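Home Tutorials Hardware Teaching by hand Community Contact

How to record a sorting task with two hand-held grippers

September 8, 2025
By Chang-ho Yang

In the last tutorial I explained how to mount the grippers and how to check the batteries. Now we come to the recording itself. I have chosen jewellery in a tin, because small and soft things are where most beginners lose their patience, and I also lost mine. My notes come from the Mastanico sorting set, which I recorded at home tables and not in a laboratory.

You need two hand-held grippers, a table you can walk around, a cloth, a shallow box or tin, and some pieces of jewellery which you will not miss if a string breaks. Please do not use your grandmother's necklace.

Preparing the table

Put the cloth on the table first. A bare glossy table gives reflections, and the tracking software looks for points that stay still. A cloth with a printed pattern is very good for this. You do not need to iron it, but pull it flat where the jaws will work, otherwise the fingertips catch the fold and drag everything together.

The rest of the room can stay as it is. In my first recordings I cleaned the room every time, and later the policy became confused in any room that was not clean. So leave the furniture, the bags and the bed with its blankets. Only moving things should be avoided: switch off the television and the fan, and close the curtain if it moves in the wind.

Choosing the pieces

Mix stiff pieces with flexible ones. A bangle keeps its shape and can be taken from the side or from the top. A string of beads hangs down when you lift it and it can pull its neighbour along. The policy has to see both. Leave some pieces inside the tin and some on the cloth, and change this between recordings.

Recording one demonstration

1. Hold both grippers above the cloth with open jaws and wait 3 seconds. The software uses this moment to find the starting position.

2. Decide which hand is the working hand. The other hand holds the tin or keeps a neighbour piece down.

3. Bring the working jaws down slowly and close them only when both pads are at the height of the piece. For a beaded string, take it near the clasp if you can find it. In the middle it swings too much.

4. Lift straight up, about as high as the tin, and wait a little. If a second string comes along, lower it again and separate them with the other gripper. Do not stop the recording! These corrections are very useful for the training.

5. Move over the target place, lower, open. Never drop from above.

6. Return to the start and wait again 3 seconds before you press stop.

I make 8 demonstrations with one arrangement, then I mix the pieces and turn the tin a little. After 5 arrangements I take a rest, since the wrists become tired and the movement becomes shaky without you noticing.

Common mistakes

The tin slides. This happens when the fingertip pushes the wall from inside. Support the opposite wall with the second gripper.

The jaws cross. Agree with yourself on an order, for example left goes in first and right waits outside the rim. If two persons are working, say the order aloud.

The piece is hidden. When both grippers are over the tin at the same time, the cameras see mostly black metal. Keep one of them lower and to the side. 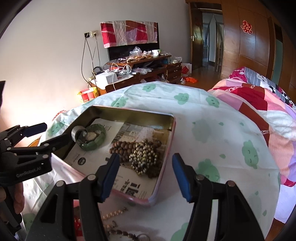

Both grippers at the tin, with the bracelets and beads:

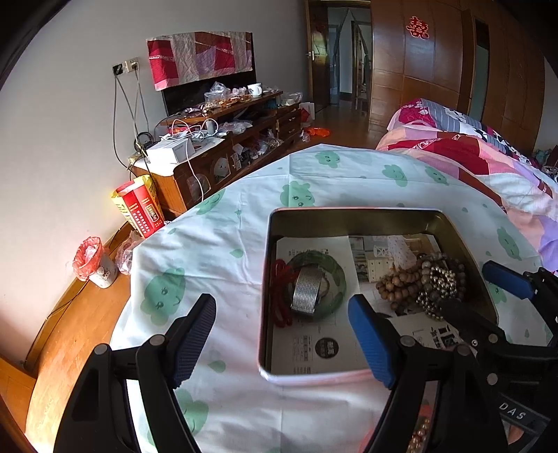
Comments (1)

Signe Baldursdóttir
I followed your steps with my own box and the waiting time at the start solved my tracking problem, thank you. But for step 3 I do not agree completely. With short bracelets I get better results when I take them in the middle, because the two ends hang evenly and I can lay them down in a nice curve. Near the clasp they always turn around on me. Maybe you could test both ways before you write the October part? I have 13 recordings of each way and can send them if it helps.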